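A Visit to the Gedier Open Day

Posted January 20, 2020

Gedier holds an open day for its handling and gripping work, and I attended the most recent one in my capacity as a writer on small automation. The program was announced in September and the places were taken up quickly. Readers have asked for a full account, and the following is offered in reply. It is based on my own notes and on the printed guide that was handed out at the door.

Arrival and registration

The Gedier building stands at the far end of the Zorkdale business park, past the bus turnaround. Visitors who come by car should follow the signs for the north lot, which is larger and closer to the entrance than the one shown on the invitation. Registration took place in the lobby. Each guest received a badge, a program and a pair of safety glasses, and was assigned to a group for the morning.

According to the guide, 1191 people had registered over the full run of the open day. The lobby was busy but the line moved well. Coats and large bags were to be left at the desk. I would advise guests to keep a pen with them, as the program has wide margins and there is a good deal worth writing down.

The opening talk

The opening talk was given in the ground floor hall and lasted a little under half an hour. It covered the history of the firm's work in handling, its current projects, and the terms on which outside parties may use its equipment. The speaker placed particular weight on the difference between handling one known part many times and handling many unknown parts once each. The first of these has been common in factories for decades. The second remains difficult, and most of the day was given over to it.

I found the talk clear and suitably modest. No promises were made regarding dates or prices. A question from the floor about household use was answered with care: the firm regards it as a field of study at present and does not offer a product for it.

Hall A: the packing line

The first stop for my group was the packing line, built together with Nyberg. The line places boxed goods into shipping cartons and is rated at 700 cartons per hour. It was shown at full speed and then again at a reduced speed, so that guests could follow the motion of the arm and the timing of the belt. The slower run was by far the more useful of the two.

Guests stood behind a yellow rail and were asked not to lean over it. The operator explained how the line is stopped, how a crushed carton is removed, and who is permitted to restart the line afterward. These matters are seldom covered at public events, and I was pleased to see time set aside for them. The noise level was moderate. Ear protection was available for those who wished to have it.

Hall B: the Dilero controller

The second hall was devoted to Dilero, the control software that the firm uses across its equipment. A large screen showed the program as it ran, with the matching machine on a bench beside it. The staff changed a single value, ran the motion again, and invited the group to point out the difference. This was repeated with the closing speed, the closing force and the height of approach.

The printed guide states that the library of stored motions now stands at almost 2000. Guests were free to browse it at a side desk. The names given to the motions are plain and the search works as one would expect. I did note that the help pages are written for people who already know the system. A short introduction for new users would be a welcome addition, and I left a comment card to that effect.

Lunch

Lunch was served in the staff canteen between noon and one. There was soup, a choice of sandwiches and fruit. Seating was limited, and groups were called in turn. Guests with dietary needs had been asked to state them at registration, and the labels on the trays were accurate.

Hall C: two-finger grippers and everyday objects

The afternoon began with the part of the program I had most wished to see. Hall C deals with grippers that have two opposing fingers, and with the small, irregular items that people keep at home or on a desk. The staff set out 3 points that guests should watch for: the angle of approach, the position of the object between the fingers before they close, and the contact made by the pads.

Small items are harder than they look. A cap lying with its hollow side up can be taken by its rim or across its full width, and the two choices call for different openings. A binder clip has wire handles that extend well beyond its body, so the fingers may meet the wire before they meet the clip. When two such items rest close together, the choice of which to take first matters a great deal. A shallow tray adds low walls that must be cleared on the way in and on the way out.

Surroundings were also discussed at length. A bare bench gives a camera very little to confuse it. A home has books, baskets, toys and patterned cloth, along with light from a window that changes through the day. The staff spoke in favor of working among such things from the start. 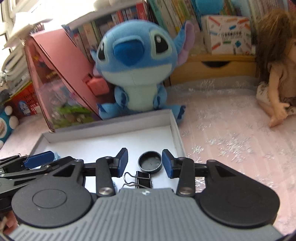 Questions and closing remarks

The day ended with an open session in the ground floor hall. Most questions concerned the fingertips: how long the pads last, how they are cleaned, and whether they can be changed without tools. The staff replied that wear depends mainly on the items handled, and that worn pads are replaced as a matter of routine. One guest asked whether two fingers are enough for general use. The reply was that two fingers will do a great deal if the approach is good, and that more fingers bring more to maintain.

I was left with one criticism. The walk between Hall B and Hall C crosses an open yard, and the group ahead of mine was still inside when we reached the door. A longer interval between groups would solve this.

Entry was free, and the organizers have said that the printed guide may be requested from the front desk by those who could not attend. My notes on the Dilero session will follow in a separate post once I have checked the spelling of several menu items.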